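Section 4: Comparing fingertips on the two-arm bench

By now you should have both arms clamped down, powered and talking to the controller. If the controller can only find one arm, go back to Section 3 and sort that out first, because nothing in this section will make sense with half a robot.

I wrote this part after Kerubo Mfinanga asked me which fingertips she should order for her bench at Plonelside. I gave her an answer on the spot and then felt bad about it, so I went back and did the comparison properly. The two sets I keep in the drawer are the Kalum (short, stiff, a bit slippery) and the Dirnemia (longer, softer, grippy to the point of being annoying). You can run the same routine with any pair you like.

What you'll need

The tips you want to compare, in matched pairs
The small hex driver from the tool roll
A basket with low sides
A few pieces of cloth in different weights, including one you don't mind getting snagged
A notebook, or the log sheet from the back of this guide

4.1 Fitting the tips

1. Park both arms using the Park button in the Mbwambo controller window. Wait for the status line to say Parked.

2. Turn off motor power. Leave the controller itself running or you'll have to redo the homing.

CAUTION: The arms can sag when motor power goes off. Keep a hand under the wrist, and keep your other hand away from the fingers. I've been pinched twice and both times I was reaching for my coffee.

3. Back out the tip screws and slide the old tips off. Put them in a bag right away - they look a lot alike once they're loose on a bench.

4. Slide the new tips on until they seat, then snug up the screws. Snug is plenty. The threads in the fingers strip easily.

5. Turn motor power back on and run Close Test from the Tools menu. The tips should meet evenly along their length. If they cross, loosen one, nudge it, and try again.

Note: Fit the same tips on both arms for your first run. Mixing them is fun later on, but to start with you want to know how one set behaves when both sides are pulling.

4.2 Setting up the cloth task

I tried blocks, cups and a box of markers before I settled on cloth. Blocks are too easy! Pretty much any finger will pick up a block, and you come away thinking both sets are great. Cloth shows you the differences fast, especially a thin hem lying flat on a smooth table.

6. Set the basket toward the back left, where the left arm can reach it without stretching all the way out. Fold a couple of cloths into it.

7. Drop the test cloth between the two grippers. Don't smooth it out. A few creases give the fingers something to go after, and a perfectly flat cloth is its own test, which we'll get to in 4.4.

8. Check the cables. Each one needs enough slack for the wrist to turn all the way both ways, and no loop should be able to hook the basket on the way past.

9. Bring the right gripper down over the cloth at slow speed and stop when the fingers are at fabric height. Keep the left one off to the side for now.

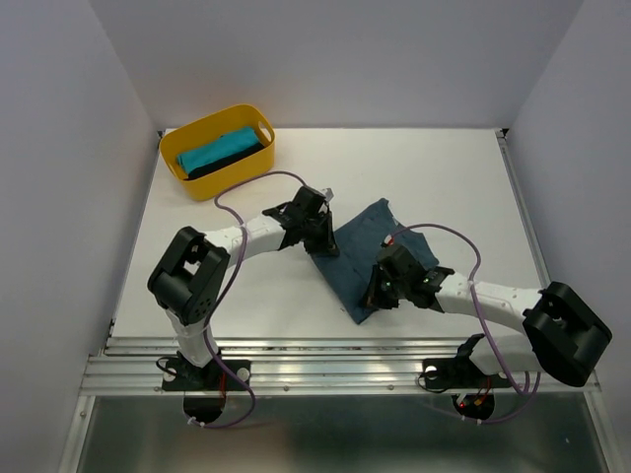

Fig. 4-1. Cloth task with the basket at back left and the right gripper down at the cloth.

10. Save this as your start pose. I name mine after the tips, so I have one for Kalum and one for Dirnemia, because the longer tips need a higher wrist.

CAUTION: Don't load a short-tip pose with long tips fitted. The fingers will drive right into the table, and the controller won't stop you.

4.3 Running the comparison

11. Set grip force to 15 in the controller for the first round. It's low, but it's where the two sets start to behave differently.

12. Press Run and let the right arm close and lift. Then bring the left arm in by hand control, take the other side of the cloth, and try a simple fold.

13. Write down what you saw before you reset. I mark each try as held, slipped or missed, plus a word or two if something odd went on.

14. Scrunch the cloth up again, put it back, and repeat. I did 47 tries per set, which was all my patience would stretch to. Joyce Urio went for 100 on her bench and her notes read pretty much like mine, so I wouldn't lose sleep over it.

15. Swap tips (back to 4.1), load the matching pose, and do it all over again.

For what it's worth, I liked the Dirnemia tips better for picking up and the Kalum tips better for letting go. The soft ones hang on to a thin cloth after the fingers open, and you end up shaking the wrist like you've got tape stuck to your hand. On thicker fabric I couldn't tell you which set was fitted.

4.4 If things go wrong

The fingers close and come up with nothing. Lower the pose a hair and try again. If that doesn't help, aim for a crease.

Both arms pull and the cloth won't move. One wrist is probably twisted against the other. Open the left gripper, back off, and come in from a shallower angle.

Error 379 pops up in the middle of a lift. It's the controller complaining about a lost cable signal. Press Stop, support the arms, turn off motor power, and push the wrist connector home until it clicks.

The cloth is perfectly flat and neither set can grab it. Set one tip on the fabric, drag it an inch toward the other arm to raise a wrinkle, then grab the wrinkle. Drag speed matters a lot here, and the settings I use are in Section 5.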